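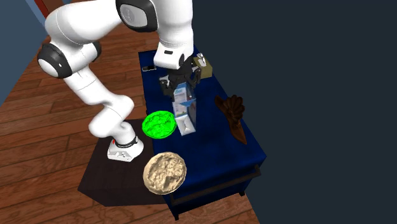 Frequently Asked Questions: Egger Dairy Home Delivery

Where do you deliver?
We deliver to all addresses in Godent and to most of Arik east of the river. Enter your street and house number on the sign-up page to check. If your street is missing, you can join the waiting list and we will email you when a route opens.

What time will my order arrive?
Most orders are on the doorstep by 6:30 a.m. The last stops on the Arik route can be as late as 7:15 a.m. We don't ring the bell.

What is the minimum order?
One item per delivery. There is a $5 delivery charge on orders under $20.

How do I change or skip a delivery?
Log in and choose "My Orders." Changes must be in by 5 p.m. the day before. After that the truck list is printed and we can't take anything off it. You can also pause your account for up to two months without losing your place on the route.

Do I need to be home?
No. Leave a cooler or insulated box near the door. In July and August we ask that you put an ice pack in it. We can lend you a box for a $15 deposit, which is refunded when you return it.

I live in an apartment building. Can you come inside?
Yes, if you give us a door code or the building has a front desk. Drivers can't carry customers' keys.

Can I get my milk in glass?
Whole and 2% come in glass quarts or paper cartons. Skim, chocolate and buttermilk come in cartons only. Glass has a $2 deposit per bottle. Rinse the empties and leave them in your box.

Can the cartons be recycled?
Arik accepts them with mixed recycling. Godent does not pick them up at the curb, but the transfer station has a bin for them at Gate 5.

How long does the milk keep?
Go by the date on the top of the carton. Once opened, use it within seven days and keep it at 40 degrees or below. The refrigerator door is usually the warmest spot, so use a shelf.

Can I freeze it?
Yes, for up to three months. Pour out a little first so there is room for it to expand. It may separate when thawed. Shake it well.

Something was missing or damaged. What do I do?
Report it through your account by noon and we will credit you or bring a replacement on your next delivery day.

How do I pay?
By card or bank transfer. Accounts are billed at the end of each month. We no longer accept checks left in the box.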